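Hand-Held Gripper, Pre-Session Inspection
Student Manipulation Project, Team Sedholm
Unit: Ronum 2
Inspected by: Zeyu Shen
Checked by: Jussara Holanda
Date: 10/17/24

1. Finger pads, mesh. PASS
Comment: No tears. Pad edges pressed down by hand, no lift. Replace at 500 grasps; log stands at 117.

2. Jaw travel. PASS WITH NOTE
Comment: Full open to full close without binding. Slight drag in the last 2 mm on closing. Same drag recorded in July. Recheck after cleaning the slide.

3. Tape markers on housing. PASS
Comment: Corners flat. Do not move or re-tape without telling Aiguo Yu, as the calibration file has to be redone.

4. Housing fasteners. FAIL, CORRECTED
Comment: One screw on the rear cover turned by hand. Retightened. No threadlocker in the kit. Added to the parts order.

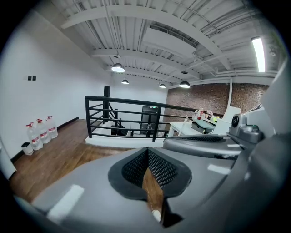
5. Sensor module. PASS
Comment: Face wiped with dry cloth only. Mount does not shift under light finger pressure.

6. Cable and strain relief. N/A
Comment: Unit was run on battery. Charge 40 percent at start, too low for a full session. Charge overnight before the next one.

7. Work area upstairs. PASS WITH NOTE
Comment: Operators look at the gripper and not at their feet. Keep one spotter between the operator and the stairwell railing whenever the unit is carried. Sanaa Saber assigned.

8. Stop procedure reviewed with team. PASS
Comment: Yufang Cai absent, to be briefed before handling the unit.

Open items: slide cleaning (2), threadlocker (4), briefing (8).
Cleared for use: yes, short session only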